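Bench notebook, Maglaya cell
May 27, 2019

Gripper pair service, continued. The left unit was still closing late compared to the right one at the end of the last entry, so that comes first.

Swapped the cables between the two hand-held units. The delay stayed with the left unit and did not follow the cable. Swapped them back. Then took the cover off and found the drive belt slack enough to press down with a fingertip. Tension screw had backed out by most of a turn. Reset it, put a small drop of the removable thread lock on it, and left it alone over lunch. After that both units closed together as far as I can tell by eye, and the log agrees to within one sample.

Wrote the belt check into the Ornton sheet (that is the monthly sheet for this cell, for anyone reading this from the Durnenton side). It was not on there before. The belts had not been looked at since January.

Zeroing. Same routine for each unit:

Close the fingers fully with nothing between them.
Hold for two seconds and press the zero key.
Open fully, read the span.
Repeat until two readings in a row match.

Left took four tries, right took two. The left unit kept creeping on the first readings, and I put that down to the belt settling. If it creeps again next week the belt gets replaced.

Then a set of slow handling runs on the board with the small parts kit, both hands, to see how the pair behaves on things that roll or slide.

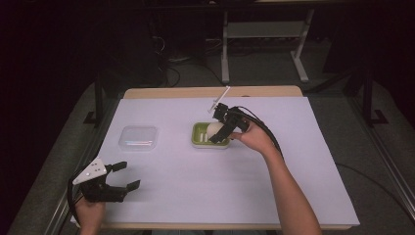
How often do the grippers need to be zeroed again?

Once at the start of every session, and again any time a finger has been taken off or a unit has been dropped. A power cycle alone does not lose the zero on these, the value is kept in the controller. If the closed reading has wandered by more than 2 counts during a session, zero it again and write the time in the log so the earlier runs can be corrected.

Cable strain. The right cable has been giving short dropouts, only when the wrist turns outward. Opened the connector shell and found one conductor with most of its strands broken just behind the crimp. Cut back, stripped, new crimp. Wiggled it through the full wrist range with the log running and got no dropouts in 900 samples. I also moved the cable clip a bit further back on the body so the bend is wider. The left cable got the same clip position so the two feel alike in the hand. I did not open the left connector. It should be done at the next service whether or not it gives trouble.

The Himulgate mounts came in. Checked them against the drawing and the hole spacing is right this time. Not fitted yet, because I want a full week of logs on the old mounts with the repaired belt and cable before changing anything else. They are in the second drawer with the old crimps.

Finger pads. I spent longer on this than planned. The wear rule we have been using is to change pads after 200 sessions, and it is not a good rule. Pads that only see boxes and trays last well past that, and pads that see a lot of round parts go sooner because all the load is on a narrow band. I pulled the count from the log and the present set is at roughly 100, so by the old rule they are only half used.

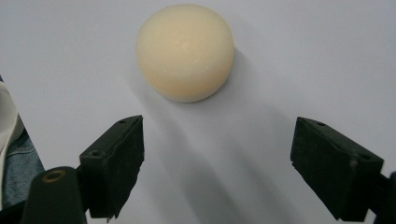
Pad wear shows up first on round parts with a smooth face, and those are now the standard test piece. Fingers open wide, come down with the part centered in the gap, close slowly, lift a hand's width, hold, put it back. A part that turns in the grip on the lift counts as a slip. With the gripper open and short of the cream-colored dome, the inner faces of both fingers can be judged before anything is touched, and the lower part of the left one looks frayed to me. The right one is rough along its lower length too. I would call both of them usable for now. I cleaned them with a dry brush only. Alcohol made the last set go hard and I do not want to repeat that.

New rule, until someone has a better one: look at the inner faces at the start of each week, do ten lifts with the round part, and change both pads on a unit if there are two slips or more. Always both pads. With one new and one old the part walks toward the worn side when the fingers close, and the centering numbers are useless.

Ten lifts done on each unit today. Left: one slip. Right: none. The left slip was on the second lift and I may have come down off center, so I am not reading much into it.

Screws. Went over the finger screws on both units with the small hex key. Everything on the right was tight. One on the left moved an eighth of a turn. No thread lock on these, they come off too often.

Still open:

Left connector, open and check the crimp.
Order pads. We have one spare pair, and a change on both units needs two.
Print the new Ornton sheet with the belt line added and the pad line changed from the session count to the lift test.
Fit the Himulgate mounts after the week of logs, left unit first, then zero both again.
Ask Durnenton which thread lock they use on the tension screw. Ours is the weak grade and I am not sure it will hold.

Units switched off at the controller, cables hung up without coiling them tight.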